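Monday, November 14, 2022
Stick storage, kitchen bench. Continues the May entry.

Changed over from the flat tray to the tall teal basket. The tray took up too much of the bench and the sticks had to be squared up every time one was taken out. Basket stands on the right part of the cloth, sticks go in upright and are left to lean as they fall. No sorting by length for now.

Batch is the Prarnari one, lot 1114, 100 sticks on the delivery slip. Pulled 11 for the straightness check before anything went into storage. Rolled each on the glass plate. Two rocked noticeably, the rest ran clean. The two are bagged and labeled in the drawer under the kettle. Have written to Protdale to ask if they see the same with theirs, no answer yet.

Points on the basket itself. It narrows toward a rounded base, so the lower ends crowd together while the upper ends spread. With a small number inside, the sticks settle at all sorts of angles and cross each other, and a stick from the back tends to bring a neighbor along with it. Filling it further should hold them closer to vertical. Guess is some 48 before they start to bind at the bottom, to be tried.
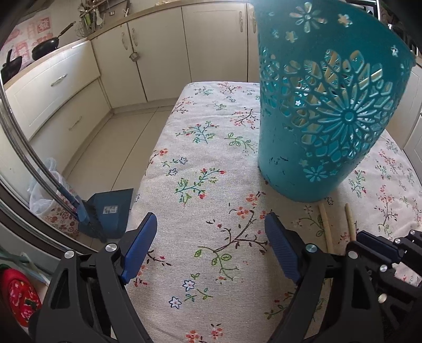 Second point is the cutouts. The wall is pierced with flower shapes, a large one on the front and smaller ones above and below it. Useful for seeing what is left without lifting the basket. Less useful if a thin end finds one of the smaller openings and catches on the way out. Had this happen once on Friday, stick came free without damage. A plain card sleeve inside would stop it but would also hide the contents. Leaving it open.

Scuffs on the lower left wall are dark but the plastic there is smooth. No action.

Cloth stays on. On the bare bench the sticks rolled when put down, on the weave they mostly stay. The pattern is busy and pale wood does not stand out well against the off-white. The Dambrauskienė cloth is darker, try that if it comes back from Stustonau.

To do:
fill test, add in fives, note where they bind
recheck the two rejects after a week in the drawer
weigh basket empty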